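Pundholm Flooring
Post-Installation Checklist, Resilient Plank
Job: Stilden, ground floor unit 104
Checked by: Sigrun Haugland
Date: 10 Apr 2022

Area per work order: 1036 sq ft. Product: Vasseur click plank, oak tone.

1. Subfloor flatness recorded before install: OK
Comment: Low spot by the patio door was filled. Reading sheet is in the job folder.

2. Moisture readings on file: OK

3. Expansion gap at walls: NOT OK
Comment: Gap is tight along the hall closet, about the thickness of a coin. Pull the baseboard and trim back the planks.

4. End joints staggered: OK
Comment: Two rows in the bedroom are closer than I like but within the maker's limit.

5. Trip edges at doorways: NOT OK
Comment: Bathroom reducer strip lifts at the left end when stepped on. Glue did not take. Replace the strip, do not re-glue the old one.
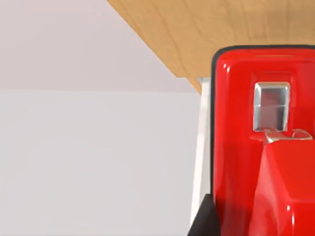 6. Door clearance: OK
Comment: Bedroom door was undercut by the crew. Swings free.

7. Toilet flange and caulk: OK

8. Appliances back in place, floor not scratched: OK with note
Comment: Light scuff in front of the range. Customer was shown and does not want the plank changed.

9. Dust and scrap removed: OK
Comment: Tack strip nails found in the laundry closet. Picked up during the walk.

10. Spare planks left with customer: 2 boxes

11. Warranty card and care sheet handed over: Care sheet only
Comment: Dindach office to mail the card.

Items 3 and 5 have to be closed before final payment is billed. Customer is home most mornings and asked for a call 40 minutes ahead. Recheck the hall closet gap in July when the humidity is up.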